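# The Wiltel Note

My uncle left me a filing cabinet and a lender.
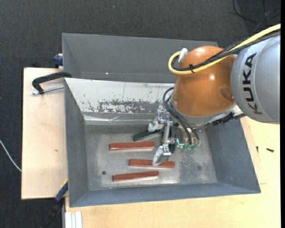
What does a small finance company do when the person who owes it money has died? It looks to the estate first, then to anybody who co-signed, and after that it usually writes off whatever is left.

I know that now. In June I was thirty-four years old and I'd been running Wiltel for two weeks, and I thought a loan was a thing you gave people if they had a nice handshake.

Wiltel had one room over the shoe repair in Sernville. We weren't a bank, and the sign on the stairs said so in letters my uncle had paid extra for, because people kept coming up wanting to open a checking account. We made loans. Car repairs, a new furnace, two months of rent on a storefront. The money came from a credit line with a bigger outfit in Flastonden, and we lent it back out for more than we paid. I had all this explained to me by Noel Dagdag, who'd kept the books forever and who explained it the way you'd explain stairs to a dog.

So on my second Monday-feeling morning (they all felt like that) I opened the bottom drawer and found a folder with just a last name on it. Henao. Inside was a promissory note for $3,857, signed in blue ink, and not one payment recorded against it.

"Noel," I said, "who's Henao?"

He kept typing. "Heriberto. He's in the drawer."

"I can see he's in the drawer. He hasn't paid us a dime."

"No."

"Since when?"

"Look at the date."

The note was from 2000. I'd been in grade school, losing library books! I sat there with my calculator like a fool and started adding up interest, and the number got so big and so beautiful that I forgot to ask the obvious thing. I got the address off the note and took my uncle's car, and I practiced my speech all the way down the county road. It was a firm speech. It had the word "obligation" in it.

Heriberto Henao was hosing down a driveway. He was maybe seventy, in rubber boots, and when I said I was from Wiltel he turned the water off and looked past me at the car.

"You're the nephew," he said. "You drive like him. You parked on my hose."

I moved the car. Then I gave about half the speech, and he let me, and when I ran out he went in the house and came back with a shoebox. I figured it was excuses. It was carbon copies of money orders, sixty of them in rubber bands, five years' worth, every one made out to my uncle by name. Never to Wiltel.

"He said the company wouldn't have me," Heriberto told me. "I had no credit, I had a truck that wouldn't start. So the company said no and he said yes. He wrote it on your paper because that was the paper he had."

"So you paid him."

"I paid him. Then he took me to the Miyazaki for fried shrimp and we split the check." He thought about it. "He got the extra shrimp, though."

I asked if my uncle had ever given him the note back, marked paid. He said he never asked for it. I've since learned you should always, always ask for it, and I tell every customer that now whether they want to hear it or not.

I drove back with the windows down. Noel was eating crackers over the keyboard.

"You knew," I said.

"It was never on the books. I do the books."

"You could have told me before I drove out there!"

"You took the keys and left," he said. "You had a face on."

I got the folder out and wrote PAID IN FULL across the note, and I signed it, and then I didn't know whether I was allowed to sign it, so Noel initialed underneath. We made a copy. I put the original in an envelope with a stamp.

Then I went through the rest of the bottom drawer. There were eleven more folders in there, last names only. Blue ink on every one.

"Noel," I said.

"I do the books," he said, and passed me the crackers.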